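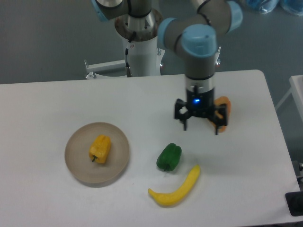
Lanying Ding wants you to listen to your own bones

In the waiting room of Birkora, the first thing I am given is a pair of slippers. The second is a form, where I must write my height and whether I am afraid of the dark. Then a curtain opens and I go in to lie down on a floor that hums.

The work is called Hindura. It lasts 21 minutes, it takes one visitor at a time, and it is about bone loss after menopause. Lanying Ding began it when her mother broke a hip in the kitchen, reaching for a jar.

"She was a strong woman, everybody said so," Ding tells me. "The doctor showed us the scan and talked for a long time about density. My mother asked him only one question, if it makes a sound. He had no answer, and I also had none."

So she made the sound. Under the visitor are 18 small speakers, and the voices coming through them belong to women who live with osteoporosis. They speak very low. With your ear against the floor you understand the words, and if you lift your head you lose them and feel only a trembling in the ribs. I lifted my head many times in the beginning. Later I stopped.

Ding recorded the women over two winters, mostly in their homes in Humutov, where she has lived for nine years. More than 100 people answered her notice in the local paper. "I had expected maybe ten. Some of them did not want to talk about bones at all. They talked about stairs, or ice on the road, or a husband who walks too fast."

I ask if she was worried that the subject is not attractive for a gallery. She laughs.

"Of course. One curator told me it is very brave, and after that he did not write to me again. When I say menopause, people look at their coffee. When I say bones, they think of a museum with dinosaurs."

The headset comes only in the last part. For four minutes you see a hillside made of something like sponge, and you walk inside it as it becomes thinner. Ding is not completely satisfied with this part. She has rebuilt it three times, and she still finds the light too pretty.

Not every visitor finishes. A retired nurse came out after five minutes and sat with Ding on the steps until lunch. "She was not angry. She said she had given this diagnosis maybe 200 times and she never once lay on the floor."

Hindura stays at Birkora until the end of June. After that Ding would like to show it in a hospital corridor, if one will have her. Her mother has tried it twice, and she thinks that the slippers should be warmer.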